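How to Start Sourdough From Scratch in a Cold Kitchen

January is a wonderful month to start a sourdough culture! I know most guides tell you to wait for warm weather, and yes, a summer starter gets bubbly faster, but a slow one gives you time to learn what each stage looks and smells like. Mine was begun in January in a drafty kitchen, and I still bake from it every week.

What you need: a glass jar with a loose lid, a kitchen scale, whole rye flour, plain bread flour, and tap water that has stood in an open pitcher overnight. I used the stone-ground rye from Grikolitz for my first try because the little store near me carries it, but any fresh whole rye will do. A rubber band around the jar is handy too (it marks where the starter sat when you fed it).

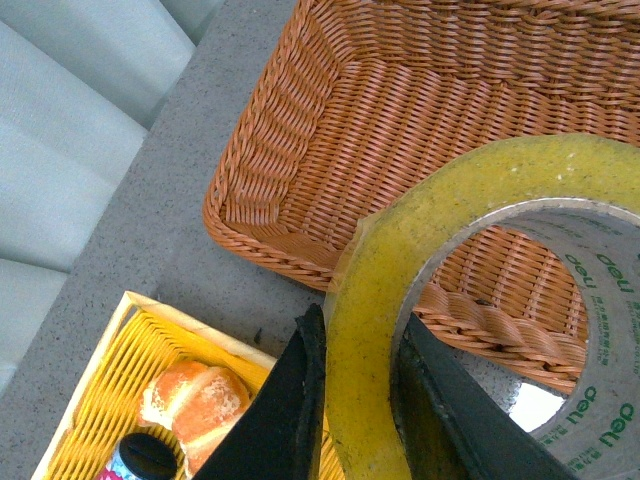

Written by the Home Baking Editor, Dekudport Kitchen Notes
January 15, 2023

Day one. Put the empty jar on the scale and write its weight on the bottom with a marker. You'll thank yourself later, when you want to know how much starter is left in there and don't feel like scraping it all out. Stir together 50 grams of rye and 50 grams of water until no dry bits remain. Scrape down the sides, set the lid on loosely, and leave it alone for a full day.

Day two. Probably nothing has happened, and that's fine. Stir it once and put the lid back.

Day three. Now the feeding starts. Keep 50 grams of the mix, throw out the rest, and add 25 grams of rye, 25 grams of bread flour and 50 grams of water. You may see a big burst of bubbles around this time, with a smell somewhere between old cheese and wet socks. Don't bake with it yet! Those early bubbles usually come from bacteria that fade away as the jar turns more acidic.

Days four through seven. Repeat the day three feeding once a day. Many starters go completely quiet here, and this is where I almost gave up the first time. Keep going. The smell will move toward yogurt, then green apples, and one morning you'll find the top domed and the whole thing full of tiny holes – such a good morning!

In a cold kitchen this whole stretch can take 13 days or more. If yours is still flat after a week, try one of these:

Use warmer water. I aim for 83 degrees Fahrenheit on chilly mornings, measured with a cheap probe thermometer.

Go back to all rye for two or three feedings. It speeds things up more than any other change I've tried.

Put the jar in the oven with only the light on. Tape a note over the oven controls, please. I have cooked a starter that way and it was a sad, crusty thing.

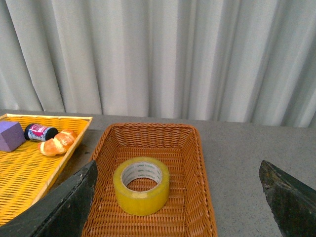 The spot where your jar lives matters more than the jar itself. Windows are the usual trouble in winter, and I had a jar in the Brevik apartment that sulked for days on the sill until I moved it next to the refrigerator, where the air was a little warmer. A curtain that reaches down to the back edge of the table, like the pale one here, makes it easy to forget there may be cold glass behind it, so slide the jar forward if yours is set up that way. A shallow tray with a low rim is great for carrying the jar and the flour together, though with a woven one I'd put a plate under the jar, as starter that dries in the gaps sets like cement.

Is it ready? Look for a starter that doubles within 5 hours of a feeding and does it again the next day. Some people drop a spoonful in water to see whether it floats. I find that test fussy, especially with rye, and I trust the rubber band more.

Once it passes, bake something easy. My first loaf was a plain pan bread from the back of a Diekmann flour bag, with 100 grams of starter swapped in for the yeast and a long overnight rise. It was dense at the bottom and a bit sour, and I ate three slices standing up.

For keeping it going, feed the starter, let it sit out for an hour, then store it in the refrigerator and feed it once a week. Gray liquid on top only means it's hungry. Pink or orange streaks, or any fuzz, mean the jar goes in the trash and you start over with a clean one.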